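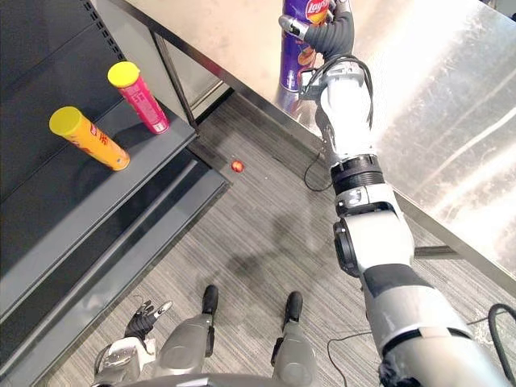 Kolbrún Ingvarsson wrote in to say that letting people sing from memory is a lovely idea right up until the second verse, when half the room starts mumbling and the other half sings the first verse again. She's right, and I have done both in the same song! But I still want to make the case for it, and for community singing in general, because I came home from the May sing at Fusach hall so happy that I couldn't sleep.

If you haven't been to one, there is no audience. You sit wherever you like, somebody calls out a title, somebody else finds a note, and off it goes. No audition, no black clothes, no folder. I sat next to a man with a bass voice like a truck going over a bridge and I have never felt so safe being a little flat.

People tell me all the time that they can't sing. What they usually mean is that a teacher once asked them to move their lips quietly at the back. I was that kid. I kept quiet for years, and then a friend dragged me to a sing in Sasden, where the opening tune was so simple that I had it by the third line (it only has five notes, I checked later). I cried in the parking lot. Good crying.

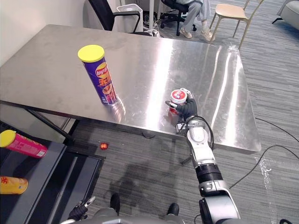

Table and snack canister.

The book we use was first printed in 1893, and it has 873 songs in it, most of which I will never learn. I love that. Number 70 is the one everyone asks for, a rowing song with a chorus that goes up when you expect it to go down, and after roughly 17 times through I still get goosebumps at the turn. Nobody wrote it to be performed well. You can tell by how few places there are to breathe.

Now, memory. With a book in your hands you look down, and your voice goes into your lap. Take the book away and people look at each other. They listen. The tenor line starts leaning on the alto line and the whole room tunes itself, slowly, like a big dog settling on a rug. Yes, you lose words. Hum them! Someone near you will have them, and next month you will too.

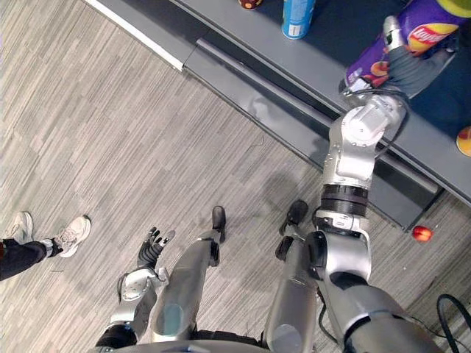 Robot hand holding a snack canister by a table

I'd keep the books for new songs and for anyone who wants one on their knees. Kolbrún can have mine for the second verses. But for the last half hour I'd love us to close them, start number 70 from silence, and see how far we get. Last time we made it to verse four before the sopranos and the basses went off in different directions, and the people on the stairs were still singing it on the way down.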